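4.2 Download size and standalone installation

We compared two ways of delivering the Cuvow transfer client to desktop Linux machines. The first was the ordinary package, which fetches its libraries during installation. The second was a standalone installer, built with Tollo, that carries everything in one file. Both were served from the same mirror at Mirkavgate.

Over the test period the mirror logged 1,522 completed installations. The standalone file was larger by 41 MB, but it failed less often on older systems. Of the 700 installations made with the ordinary package, 35 stopped on a missing library and had to be started again by hand. Most of these were on machines where the user had turned off the extra software sources.

Transfer speed after installation did not differ between the two groups. We used the Sjögren image set as the shared test folder, as its many small files put more load on the client than a single large one.

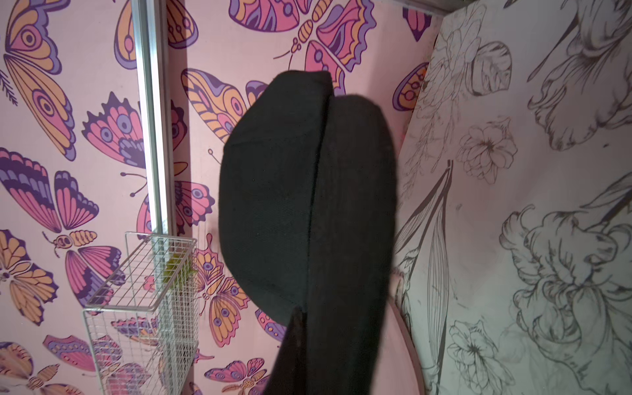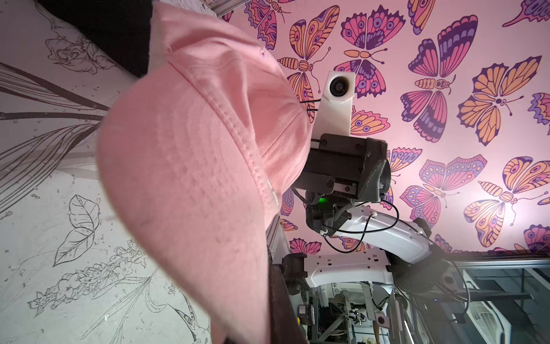
Figure 3. First: black padded fabric, with butterfly wallpaper behind. Second: a pink baseball cap.

Tibor Szűcs
Corresponding author, software packaging and testing

Removal was also checked. The standalone version left its settings folder in the home directory, and the ordinary package did the same unless it was purged.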